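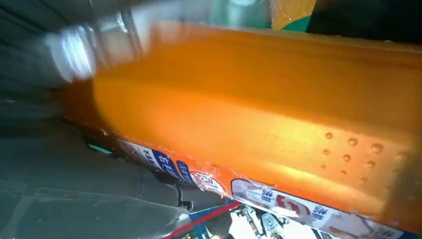
Willow Two-Arm Bench Cell: Demonstration Visits

The Willow cell is a tabletop handling station with two arms and a five-fingered hand on each. Soltolmont shows it by appointment at the Suksawat workshop. Visitors sit across the table from the cell and see it handle packaged goods at working distance.

Items on the bench

The standard session uses filled retail bottles. Orange plastic bottles with curved, printed labels are the usual choice: the surface is glossy, the label edge can lift, and the molded dots on the side give the fingers a different contact from the smooth part. Each bottle is handled lying down on the bench.

Visitors may bring their own items. Limits for the demonstration:
Maximum item weight: 700 g
Maximum item length: 260 mm
No glass, no open containers
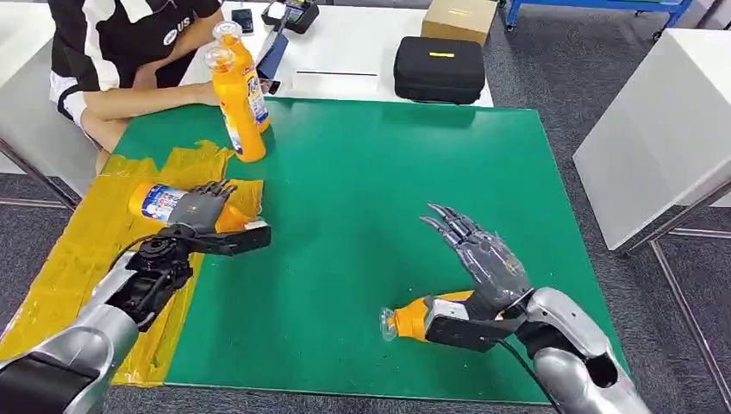 Both arms can hold an item at the same time, and each hand is controlled separately. A wrist camera supplies the close view and a second camera covers the table. Grip settings are stored per item and can be recalled by number; the supplied library has 246 entries.

Hands and service

Hands are made by Himura and attach at the wrist bracket. Finger pads are inspected every 3,000 grips. Replacement pads are stocked at Suksawat.

Booking

Morning sessions start at 9:30, afternoon sessions at 2:00. No sessions are held in January. Send item dimensions and weights with the booking request.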